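OK so my robot arm spent a good chunk of the week trying to murder a charging cable and I have to tell you all about it because the bug was SO good. Thread!

Background for new folks: two-arm setup on a bench, black grippers, small camera at each wrist. The job is tidying up a charging spot. One arm steadies the phone, the other picks up the loose cable and moves it to the side. Sounds easy. Cables are never easy.

Monday-me (any day is monday-me when I'm debugging) kicked off a batch of 200 runs with the new Cevness controller settings and went to make lunch. Came back to a stopped arm, a red light and a phone hanging off the bench by its charger.

The phone was fine! It's an old one, in a case, and it has been through worse. But the arm had closed on the cable, lifted, and just kept going. No slack left, cable tight as a guitar string, motor still pulling. The only thing that saved it was the current cutoff at the shoulder.

And that cutoff is the LAST line. There's supposed to be a force limit at the wrist that trips way earlier. It's set nice and low. It did nothing at all.

First guess: bad force sensor. Swapped it. Same thing.

Second guess: I fat-fingered the limit. Checked it, read it out loud to Rohani Harahap over the phone like a crazy person. Limit was right.

Third guess was Rohani's, and I want her to have full credit: "are you zeroing the sensor before or after the grip?" Reader, I was zeroing it after the grip. 🤦

So here's what was going on. The gripper closes on the cable. If it happens to snag a loop that's already tight, there's already a pull on the wrist. THEN my code says "ok, call this zero." Now the limit is measured from a pull that's already there, and the arm thinks it has all this room left.

On a loose cable you'd never notice. I went back through the logs and 154 runs looked perfect. It needs a cable that's caught on something or wrapped under another one, and then it's yank city.

Which is why I love a messy bench for testing now. I'd been laying the cable out nice and neat every time, and the tidy layout was hiding the bug from me. Two cables in a heap finds it fast.
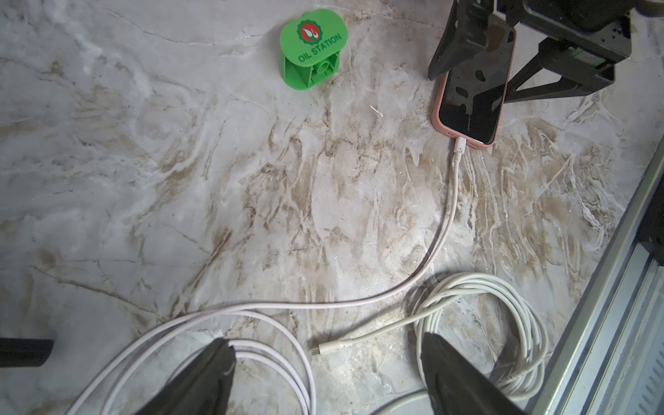
Wrist cam view of the new mess test. Pink cable plugged into the phone, white one tangled up over part of it.

The fix is two lines. Zero the sensor with the gripper open and still, before it gets anywhere near the cable. Then refuse to lift if the reading right after the grip is already over 40 percent of the limit. It opens, backs off and picks a new spot.

I also added a hard cap on lift height whenever the cable is plugged in. Steinar Riis has been telling me to do that since January. Hi Steinar. Yes. I know.

Running 300 on the messy layout next, staying in the room this time, hand near the stop button. Will post the logs whichever way it goes!

If you zero your force sensor anywhere in a grasp routine, please go look at where. Mine was one line too low and I'd read past it every single time.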